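The gripper said it was fine

By Ysaline Caron
September 2025
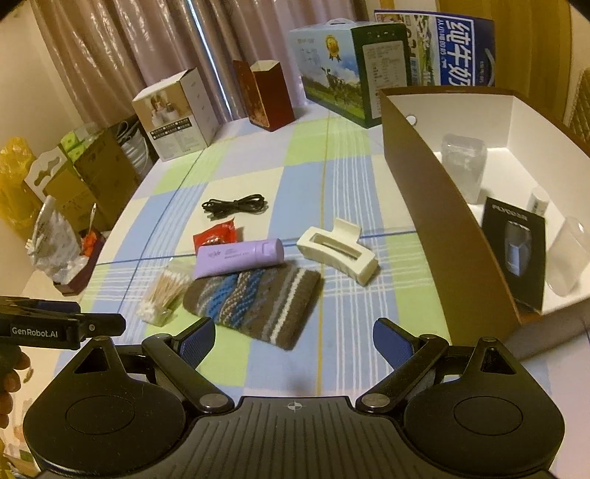 Hand-held gripper over the bed, with a striped pouch and a lavender tube in front of the fingers.

My complaint is with a green light. It belonged to the logging software on the gripper kit we used through July, and it glowed when a grasp was recorded and went out when it wasn't. For 722 grasps in a row it glowed. I have had kettles that were less reliable, and I was very pleased with it.

Then Tanguy, the arm we were training, began closing its fingers a thumb's width to the left of everything. It did this with great confidence. It would approach a hair clip, pinch the air beside it, lift the air, carry the air to the box and let go. Then it would report a success. On its better days it caught a corner of something and dragged it across the bed, and once it took hold of the sheet and set off with the lot.

The fault was a screw. One of the fingers had worked loose at its pivot and was sitting slightly off, so every demonstration taught the arm a gap that wasn't where the software believed it was. A person holding the tool corrects for this without thinking. Your wrist shifts, the pouch gets picked up, you move on to the cotton swabs. The machine got the numbers without the wrist.

We threw away 1,779 recordings in the end, because we couldn't say when the slippage had started. Replacing the screw took two minutes.

I have read the usual conclusion to stories like this one, which is that people are careless and there should be more sensors. I'd put in fewer, and make somebody look at the thing. Sollell, who supplied our software, offered us an extra confidence score to go beside the light. A second opinion from the same source is a luxury I can do without. What I asked for was a prompt every morning saying "wiggle the fingers", and I was told this was not on the roadmap.

There is a safety side to it as well, and it bothers me more than the lost month. An arm that misses a tube of hand cream is comic. The same arm with the same error, reaching for a mug near someone's elbow, is much less so, and its light will be every bit as green. We like to test these machines on homely clutter, milk cartons and tangled cables, as if soft furnishings made the results gentle. All a bed does is hide how hard the arm would have hit a table.

Firms don't care to publish this sort of thing. The Zolell trials next door had a similar wobble, I'm told over coffee, and in the write-up it became "a calibration refresh". Ours is down in the logbook as a loose screw, in biro, with my initials beside it. The next entry says the new one has been checked, and the one after that says it needed another quarter turn.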